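Galería: una cocina virtual para el brazo

Llevo desde julio trasteando con Mosell, el paquete de escenas de cocina simuladas que publica el pequeño equipo de Zoserden, y tenía muchas ganas de enseñarlo por aquí. Se instala sobre el simulador que ya uses, trae 334 objetos sueltos y permite montar una encimera en un rato, con el brazo listo para coger cosas. Yo lo he probado en el ordenador de casa, que ya tiene sus años, y va sorprendentemente fino.

Para quien no lo conozca: cada escena se genera a partir de una semilla y de una lista de objetos. Cambias la semilla y cambian las posiciones, los materiales y los muebles. En total he dejado corriendo más de 2,880 episodios (casi todos de noche, con el portátil apartado para no oír el ventilador) y todavía me salen combinaciones que no había visto.

Mi parte favorita son las tareas de coger y soltar con utensilios de cocina. El catálogo mezcla menaje, verduras y juguetes sin ningún pudor, y eso viene de maravilla para comprobar si una política se despista con lo que tiene alrededor.

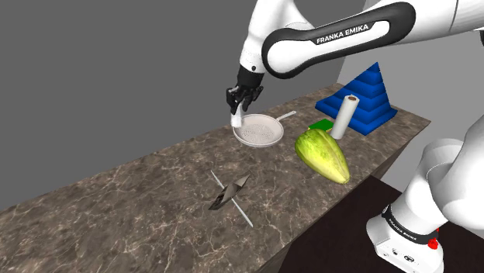

Las tareas se describen en un archivo de texto muy corto: qué objeto, a qué recipiente, con cuánto margen. Ro-un Tak, que mantiene esa parte del código, me contó por correo que al principio el archivo ocupaba varias pantallas y que lo fueron podando a base de quejas. ¡Benditas quejas! Ahora escribo una tarea nueva en seis líneas y la tengo funcionando antes de que se enfríe el café.

Los materiales también están muy cuidados. Hay encimeras veteadas, lisas, claras y oscuras, y se pueden sortear en cada episodio o dejar fijas. Yo las fijo mientras depuro y las suelto después, porque si no me vuelvo loca comparando resultados.

Cosas que mejoraría: la documentación de los agarres finos se queda corta, y los objetos muy delgados a veces acaban unos encima de otros al generar la escena. Na-rae Ki me pasó un ajuste de separación mínima que ayuda bastante (está en la carpeta de ejemplos, con el nombre «holgura»). También echo en falta más variedad en los fondos.

La versión que he usado es la 9. La licencia para uso personal es gratuita; para talleres y centros de formación hay que escribir a Zoserden y pedirla. Si montáis alguna escena propia, mandadme la semilla y la lista de objetos, que me encanta cargarlas y ver qué sale.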